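About Brernik

Every bedding shop says its sheets fit. We doubted it, so in 2 years we put 86 of them on our own beds and kept few. A blue and white fan print with a striped edge looks cheerful enough, but looks sell sheets and corners ruin them.
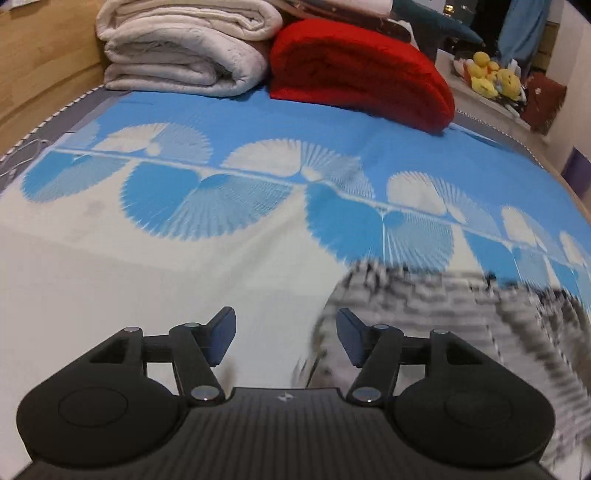 Teresa Mac Mathúna started Brernik after one "deep pocket" too many. We still don't trust that phrase — or "easy care."

Stripes get the same treatment, pulled and washed before we list them.
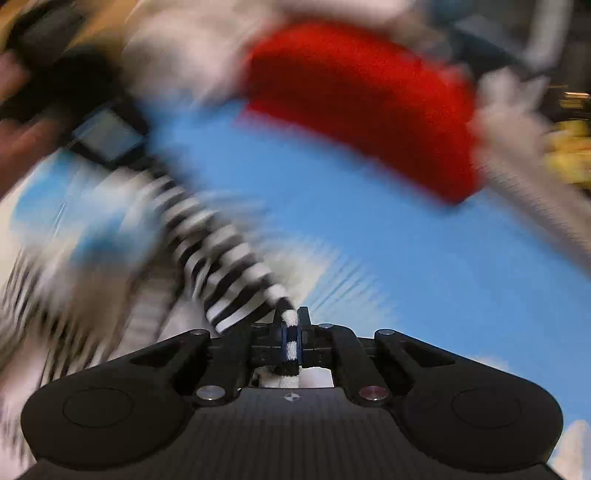
Closden, July 2023

Returns are open for 440 days.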